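Lab waste contract – who is everyone using now?
Print this thread | E-mail this thread

mestau_k wrote:
Our pickup contract runs out and the new quote from Achterberg is up 60 percent. Sharps and soft waste both. Anyone in a small teaching lab paying less?

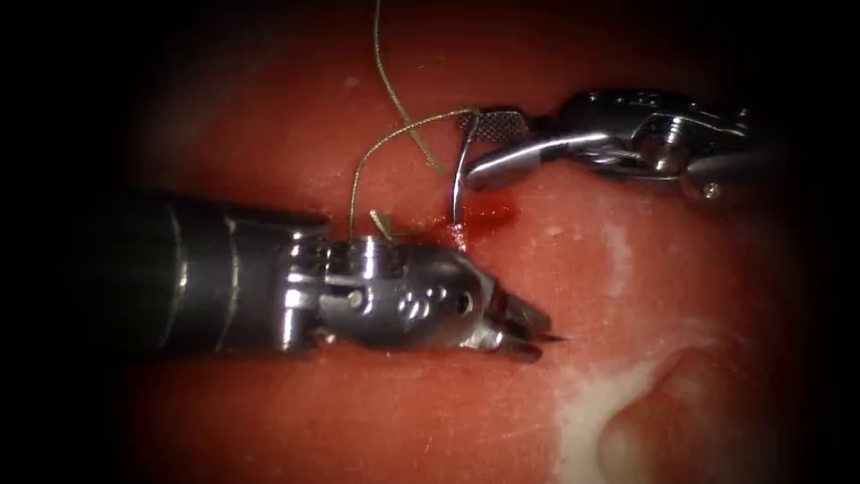 Curved needle at the tissue, skills bench

Tormod Moen wrote:
We left them in March. Lelus charges per bin, no monthly fee. We fill nine bins a month and it works out cheaper.

gurney9 wrote:
Per bin is fine until you have a busy term. We hit 200 bins last year and the flat fee would have saved us money.

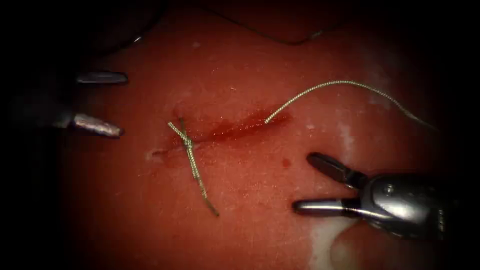

Surgical Skills Unit – Teaching Support

Tormod Moen wrote:
Depends on size. I said small lab. Nobody at 200 bins should be on per-bin pricing.

mestau_k wrote:
We are closer to Tormod. Do they take the 60 liter bins, or do I have to buy theirs?
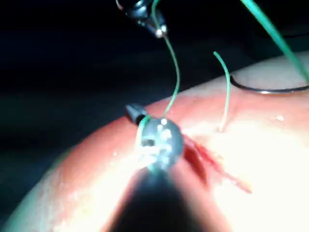 They also want a signed form for every pickup, and our loading dock closes early, so the time slot matters more to me than the bins.

Tormod Moen wrote:
Any bin with a locking lid. Slots are mornings only.

gurney9 wrote:
Ask about missed pickups. Flarkasero billed us up to 100 dollars each time the dock was locked – even when their driver was late.

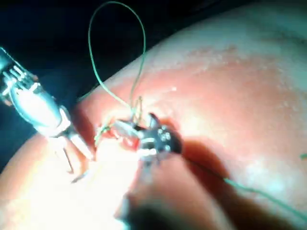
I disputed two of those and got one back. Read the cancellation page before you sign.

mestau_k wrote:
Will do. Asking Lelus for a quote.

Print this thread | E-mail this thread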